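Zwischenbericht an die Ankrah-Stiftung
Vorhaben: Ordnung an der Tür – Hausschuhe und Schuhregale für die Gemeinschaftsräume in Irnent
Antragsteller: Werkstatthaus Catar, Irnent
Stand: 14. Juni 2019
Verfasst von Helmi Suominen

Liebe Frau Agbeko, liebe Mitlesende in der Stiftung,

zuerst möchte ich mich noch einmal herzlich für Ihre Geduld bedanken, denn dieser Bericht hätte eigentlich schon vor ein paar Wochen bei Ihnen liegen sollen. Wir wollten unbedingt noch die Erfahrungen aus dem hinteren Flur mit hineinnehmen, und der hintere Flur ist, wie alle wissen, die schon einmal bei Regen durch ihn hindurchgegangen sind, eine Sache für sich. Nun haben wir genug beisammen, dass es sich zu erzählen lohnt, und ich hoffe, Sie lesen es mit einer Tasse Kaffee in der Hand.

Wo wir angefangen haben

Als wir im November den Antrag stellten, sah es an unseren Türen so aus: Straßenschuhe auf dem Boden, Hausschuhe dazwischen, und wer einen linken Schlappen gefunden hatte, suchte den rechten meistens im nächsten Raum. Die Nähgruppe hatte ihre eigenen Schuhe in einer Tasche an der Heizung hängen, die Kindergruppe lief in Socken, und die Holzböden, die wir mit so viel Mühe haben abschleifen lassen, bekamen jeden Kieselstein vom Parkplatz ab. Nana Agbeko hat das bei ihrem Besuch ja selbst gesehen und damals sehr freundlich gefragt, ob es dafür ein System gebe. Es gab keines.

Unser Gedanke war schlicht. An jede der Türen kommt ein kleines, niedriges Regal, und zu jedem Regal gehören Schlappen in klar unterscheidbaren Farben, die man ohne Bücken und Binden anziehen kann. Wer hereinkommt, stellt die eigenen Schuhe auf die Matte, nimmt sich ein Paar und stellt es beim Gehen wieder an seinen Platz. Ich gebe zu, dass ich selbst ein wenig gezweifelt habe, ob sich erwachsene Menschen auf so etwas einlassen, und ich freue mich sehr, dass ich mich da getäuscht habe!

Was angeschafft wurde

Bis heute haben wir 22 Paar Schlappen gekauft und sechs Regale aufgestellt. Die Regale haben uns je 50 Euro gekostet, bei den Matten sind wir günstiger weggekommen als geplant, und dadurch sind rund 200 Euro übrig, zu denen ich weiter unten noch einen Vorschlag habe. Die Belege liegen in der gelben Mappe, die wir Ihnen mit getrennter Post schicken.

Bei den Farben haben wir länger hin und her überlegt, als ich zugeben möchte. Zunächst sollte alles grau werden, praktisch und unempfindlich, aber dann stand beim Probeaufbau jedes Paar wie das andere da und die Leute griffen doch wieder daneben. Am Ende sind es Grün, Hellrosa und Schwarz geworden. Grün ist für Gäste, Hellrosa und Schwarz gehören den Gruppen, die regelmäßig kommen. Die grünen haben einen breiten, gerippten Riemen über dem Fuß, und gerade die älteren Damen aus dem Lesekreis loben, wie leicht man hineinkommt.

Der Regaltyp ist der kleine aus der Reihe Stullden: dünne schwarze Metallstäbe und oben ein helles, flaches Holzbrett. Ich hatte zuerst ein größeres Modell im Auge, in das alles hineingepasst hätte, aber es ragte in den Durchgang, und mit dem Kinderwagen wäre niemand mehr daran vorbeigekommen. Das kleine passt unter die Fensterbank und wird auch von den Kindern benutzt, die oben gut hinlangen.

Wie das Einräumen läuft

Am meisten haben wir in diesen Monaten über die Reihenfolge gelernt. Am Anfang räumte jeder ein, wie es gerade kam, und dann standen unten zwei einzelne Schlappen, oben ein halbes Paar, und der Rest lag davor. Jetzt gilt: Das Gästepaar kommt immer oben auf das Brett, nebeneinander und mit der Spitze nach hinten, sodass man beim Hereinkommen gleich von hinten hineinschlüpfen kann, wenn man sie herunternimmt. Auf die untere Ebene kommen die rosa und die schwarzen. Erst wenn oben alles ordentlich steht, geht es unten weiter.

Das klingt kleinlich, ich weiß, und bei der ersten Besprechung haben einige auch ein bisschen gelacht. Aber seit die Regel an der Wand hängt, ist das Aufräumen nach den Nachmittagsgruppen eine Sache von wenigen Handgriffen. Die Kinder haben daraus sogar ein Spiel gemacht, bei dem die Schlappen vorne in einer Reihe ausgelegt werden und jedes Kind ein Paar zusammensuchen und ins Regal bringen darf. Ich habe mir das neulich eine ganze Weile angeschaut und dabei vergessen, dass ich eigentlich die Post holen wollte.

Geübt wird das Einräumen übrigens gern auf dem großen Tisch im Werkraum. Dort hat man die Dinge auf Arbeitshöhe und kann in Ruhe ausprobieren, wie viel auf die untere Ebene passt, bevor ein Regal an seine Tür wandert. Eine kleine Topfpflanze gehört für uns inzwischen auch dazu. Ein Eingang mit etwas Grünem darin wird erfahrungsgemäß nicht so schnell zur Ablage für Regenschirme und Werbeprospekte.

Einblicke in die Arbeit am Regal

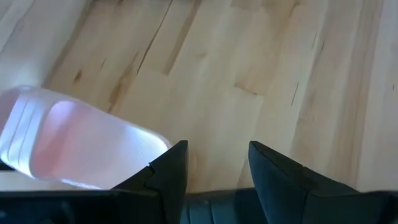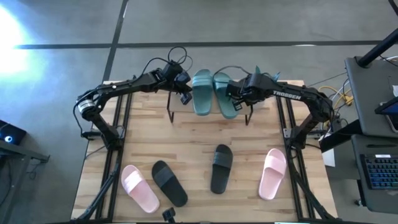
Das grüne Paar steht schon oben, die anderen Schlappen liegen noch vorne auf dem Tisch.

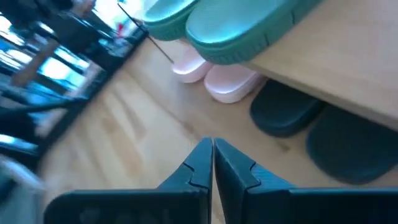
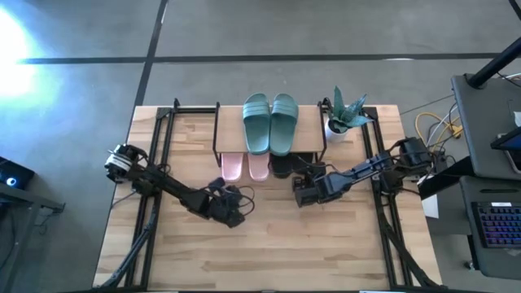
Grün oben, Rosa und Schwarz auf der unteren Ebene, rechts daneben die Sukkulente im weißen Topf.

Was noch nicht gut läuft

Ein paar Sorgenkinder gibt es, und die möchte ich Ihnen nicht verschweigen. Im hinteren Flur wird das Regal zwar benutzt, aber die Matte davor ist zu klein, und bei schlechtem Wetter stehen die Straßenschuhe dann doch wieder daneben auf dem Holz. Wir haben es mit einer zweiten Matte versucht, die leider rutscht. Eine schwerere ist bestellt.

Dann die Größen. Bei der Bestellung haben wir uns an den Gruppen orientiert, die wir gut kennen, und dabei die Herren vom Reparaturabend unterschätzt. Die schwarzen Schlappen sind den meisten von ihnen zu klein, und einer läuft tapfer mit der Ferse auf dem Boden durch die Werkstatt. Beim Nachkauf nehmen wir die größte Größe, die zu bekommen ist.

Auch mit der Reinigung sind wir noch nicht ganz zufrieden. Die Schlappen werden abgewischt und über Nacht offen stehen gelassen, das klappt in den vorderen Räumen sehr schön, hinten wird es gelegentlich vergessen. Wir hängen dort jetzt einen Zettel auf, in den man sich mit Kürzel einträgt.

Vorschlag für den Restbetrag

Mit dem übrigen Geld würden wir gern die großen Größen in Schwarz nachkaufen und, falls es reicht, ein weiteres Regal für den Musikraum anschaffen. Die Musikgruppe hat schon zweimal danach gefragt und einen Platz neben dem Klavier freigeräumt, was bei der Menge an Notenständern dort einiges heißen will. Für eine kurze Zusage, gern auch formlos per Mail, wären wir Ihnen sehr dankbar, dann könnten wir noch vor den Sommerferien bestellen.

Nächste Schritte

Schwere Matte für den hinteren Flur auslegen und über die Ferien beobachten.
Schlappen in großen Größen nachkaufen, sobald Ihre Antwort da ist.
Regelblatt in einfacherer Sprache neu schreiben, mit Zeichnungen der Kindergruppe.
Abschlussbericht mit vollständiger Abrechnung im November.

Wenn Sie Lust haben, kommen Sie doch vorher noch einmal bei uns vorbei. Ein grünes Paar steht bereit, und Kuchen gibt es sowieso.

Mit herzlichen Grüßen aus Irnent
Helmi Suominen
Werkstatthaus Catar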